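Search this site Enter keywords Go

How to Clear a Small Desk and Have It Stay Cleared

Reading time: 5 minutes

I have cleared my desk more often than I have worked at it. What follows is the method that finally stuck, tested on a small desk in an alcove with a curtain behind it and nowhere for anything to escape to. You will need a cloth, a bag for trash, a box, and a couple of hours in which you would otherwise be doing something useful.

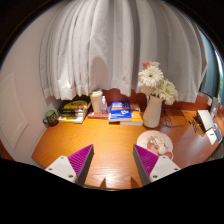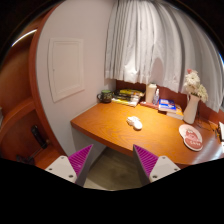
Small desks fail in a particular way. A big desk lets you push the mess to one side and carry on, sometimes for years. On a small one the mess and the work want the same spot, and the mess was there first. The cure is to decide which part is for working and which part is for storage, and then enforce it like a parking attendant. I use the back edge for storage. The books, the tall white container and the pitcher with the flowers all live in a row against the red-brown panel, and everything in front of them is supposed to be bare wood. You will notice a small crumpled white thing sitting in the middle of mine. The method works on furniture. It has yet to work on me.

Step 1. Take everything off

Everything, including the lamp if you have one and the pen cup you are sure is fine where it is. Put it all on the bed or the floor. The bed is better, as you will be forced to finish before you can sleep.

Do not sort as you go. If you pick up a book and find yourself reading the back cover, put it down. If you find a letter from 2 years ago that looks important, it has stopped being important, but put it in the box and worry later.

Step 2. Clean the top

Dust first with a dry cloth, then go over it with a cloth that is barely damp. Work along the grain. A glossy finish is a terrible snitch and will show every streak and ring, so buff it dry before you stand back to admire it. Test any cleaner on the underside before you let it near the top. I spent a good part of June trying to get a cloudy patch out of the old desk after using a bathroom spray on it, and the patch won.

If there is a curtain behind the desk, give it a shake before you dust. I have done this in the other order and do not recommend it.

Step 3. Make three piles

Pile one is what you use at the desk every day. Pile two is what you use now and then. Pile three is what you own.

Pile one should be embarrassing in its smallness. Mine was a notebook, a pen, a charger and something to drink out of. Pile three had roughly the mass of a calf. It included the manual for a Dalen radio I gave away before the last move and a bag of spare screws from a Skukside shelf that has been standing perfectly well without them, which I try not to think about.

Trash what is trash. The rest of pile three goes in the box, and the box goes somewhere else. Under the desk does not count as somewhere else. That is where your feet go.

Step 4. Build the back row

Now put pile two along the back edge, starting from a corner. A few rules:

Books lie flat in low stacks if you have only a few. Standing up, they lean, then slide, then take the mug with them. Biggest at the bottom. If a stack gets tall enough to need watching, it wants to be two stacks or a bookcase.

Tall things go toward the back and stay there. If there is a curtain, keep the tops clear of its hem so it can be pulled without knocking anything over.

One row only. The moment you put a second row in front of the first, you have lost, and you will be eating lunch off your lap by the end of the month.

One decoration is allowed. A jug of artificial flowers is ideal. It needs no water, it cannot die, and it asks only to be dusted, which it will not be.

Step 5. Deal with the cables

Run them along the wall or down the back edge, and hold them with clips. I bought a pack of 200 adhesive clips from Tostemico because it cost very little more than the small pack, and I would be glad to hear from anyone who needs clips. Measure before you buy an extension cord, too. Mine had to go 70 inches to reach the outlet, and I bought the short one first.

Step 6. Give the drink a home

Pick a spot, put a coaster on it, and leave the coaster there permanently. Front corner, on the side of the hand you drink with. A drink without a fixed address will find its way onto paperwork.

Step 7. Reset at night

Before you leave the desk, clear the front part. Cups go to the kitchen, tissues go in the trash, papers go in the row or the box. It takes less time than reading this step did. I manage it most nights.

Once you have kept it up for a month, open the box. Anything you went looking for can come back, if it fits in the row. The rest I took to the thrift store in Flultthorpe, where I bought a mug.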